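Household Care, Unit 10: Clearing and Wiping a Polished Coffee Table

Handout for the Murnberg evening course

Bring this sheet to the practical. Reading for the unit is pages 52 to 58 of the course book.

A glossy table shows everything. Clear it completely before any cloth touches it, because grit caught under a wrapper or tissue will scratch the finish when dragged. Lift each piece of trash straight up. Do not sweep it toward the edge with your hand.
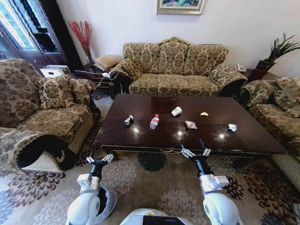 Start with anything that could leak. Bottles and cups go first, held upright on the way to the kitchen, and whatever is left in them goes down the sink. Paper comes next. Tissues go in the general trash, not in with the paper for recycling. Small scraps are the ones people miss, so bend down and look across the top from the side before you call it clear.

Order of work:
Carry liquids out.
Pick up paper and wrappers.
Dust with a dry cloth.
Wipe with a damp cloth, well wrung.
Dry at once, following the grain if you can see it.

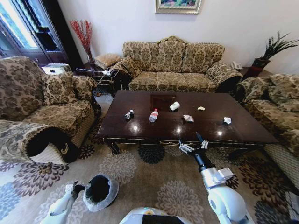

Recessed panels and trim need a separate pass. Crumbs collect in the corners of a panel, and a flat cloth passes right over them. Use a soft brush - an old paintbrush is fine. With a paper cup lying right beside the panel, as on this table, check the recess for drips too. Gold trim like that along the front gets a dry cloth only, with no polish.

Ceiling lights help at the end. Move around until their reflection crosses the part you wiped, and streaks will show up. Go over those with the dry cloth again.

For next week: read the section on upholstery and bring two clean cloths.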